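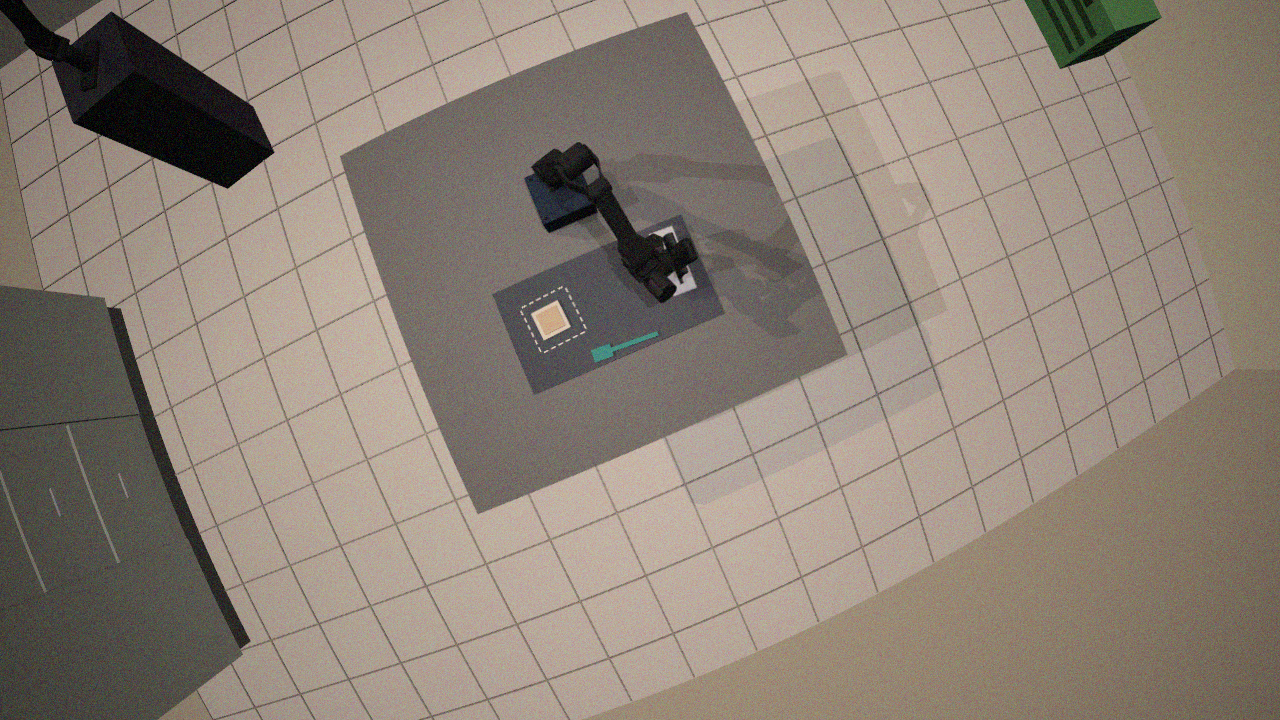 2 January 2022 -- by the Wekatlow hardware desk
Reading time: 4 minutes

When the first version of the Vesden practice kit came out, its maker expected that customers would ask mostly about the arm. They asked about the simulator. "In October we looked through the support letters, and there were 142 of them," the founder of the company told us by video call from Hindby. "Only 19 were about the real arm. All the others were about the software, so we understood where people spend their evenings."

The kit is sold in two parts. The simulator license costs 87 euros and can be used alone. The arm comes later, if the customer wants it, and is ordered separately. The founder says that many schools stay with the first part for a full term, and she is not unhappy about this. "A student can send the arm into the table as many times as he likes. We don't have to mail him a new motor."

Each lesson in the simulator is a small table job. In one of them there is a blue tray with a dashed square marked on it, a little tan block, and a flat tool with a long handle, similar to a spatula. The student writes the program for a black arm with two fingers. I asked why the tool is there, when the fingers could simply take the block. "Taking a block is the first lesson in every course in the world," she said. "With a tool you must think about where the end of the tool is, and this is a different place from where your fingers are. Students find it hard for a week, then they start to like it."

I tried the lessons for 2 days on an ordinary laptop. Installation went without problems, but the manual is thin and in two chapters it still shows the menus of the older version. The gripper closes well on the block. With the thin handle I had more trouble, and it slipped out many times before I found the setting for finger force, which is hidden under "Scene" and not under "Arm", where I looked for it. The founder laughed when I told her. "Yes, this one we hear often. It will move in the next update."

The graphics are plain: flat colors, cream tiles on the floor, soft shadows. She defended this choice. "We had nicer pictures before, and they were slow on school computers. A teacher has old machines and one lesson hour."

The larger question is if a program that works on the screen will work also on the real arm. Here she was careful. Friction is the weak point, she said, and her team is rewriting that part together with Chong, the small studio which made the first physics module. "I don't promise that it is the same. I promise that you will arrive with less mistakes."

The new friction model will be free for present license owners. She did not want to give a date for it.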